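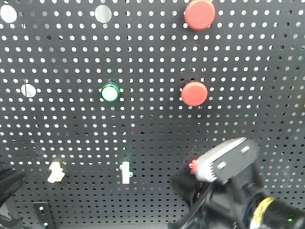
Home | Our Work | Partners | Reports | Contact

Progress report to the Esten Fund
Quintela workshop, Skestside
May 13, 2025

Dear friends at Esten,

Thank you for your patience with us over the spring. I know you were hoping for this report a little sooner, and I would have liked that too, but the last stretch has been so full that I kept putting off the writing in favor of the doing. I'm glad I waited, as there is a good deal more to tell you now.

As you'll remember, your grant went toward bringing a robot arm into the testing room at Quintela, where our people press, turn and handle the buttons, knobs and small parts that go onto our panels. It is careful work, and it is hard on the hands. Before the arm came, a tester on a busy day might press the same kind of button 2,000 times, and Vitória Paiva, who has led the room for 11 years, used to keep a bag of wrist wraps in her drawer for whoever needed one by the afternoon. She still has the bag, but it doesn't come out nearly so often, and I can't tell you how happy that makes me!

We settled on a black pegboard as the practice surface because the pieces can be moved from one spot to another without any drilling, and the testers can lay out a new exercise themselves in the time it takes to drink a coffee. The knobs and the red buttons were the first things we asked for, and the blocks came a bit later, when the team wanted pieces with more awkward shapes for the gripper to deal with. 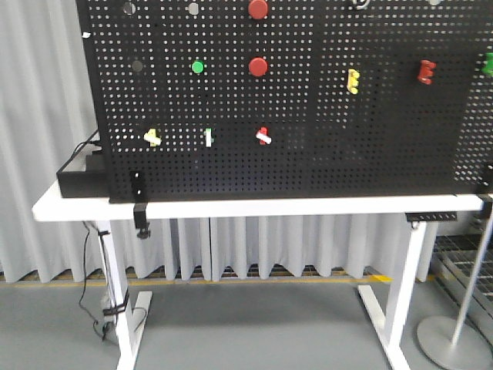
Clamping the board to a desk was Vitória's suggestion, and a good one. Our old bench was too deep and people had to lean in to change anything, which rather spoiled the point of saving their backs. She and the others now decide each morning what the arm will work on, and they write down what went wrong in plain words – "came in too low," "let go early" – for our partners at Bandeta to read at the end of the week.

I promised to be frank with you about how people feel, so I will be. There was worry at the start, and in a couple of cases it was real fear about hours. We've kept to what we said: everyone in the room has the same hours and pay as before. The work itself has changed, though. There is more watching and more note-taking, and 2 of our testers have told me they miss the rhythm of the old way. We've arranged for them to keep part of each day on hand inspection, which suits them better. 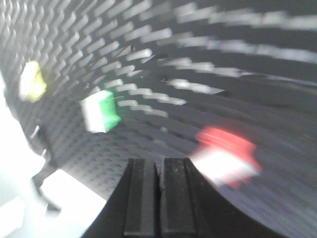

Small pieces are still where we spend most of our time. The arm does best when it comes in slowly, and our testers have become very good at telling Bandeta what they want changed (they have strong opinions, and I wouldn't have it otherwise). Our next goal is a run of 100 tries on the small pieces without anyone having to step in. We aren't there yet, and I'd rather not promise you a week for it.

On the money side, we are within the budget you approved. Training cost more than planned, as we wanted everyone to have a turn at the controls, and the desk and fittings cost less, so the two have more or less evened out. The full sheet will follow by the end of May.

Please do come and see us at Skestside if you're nearby. Vitória would love to show you around the room herself.

With warm thanks from all of us at Quintela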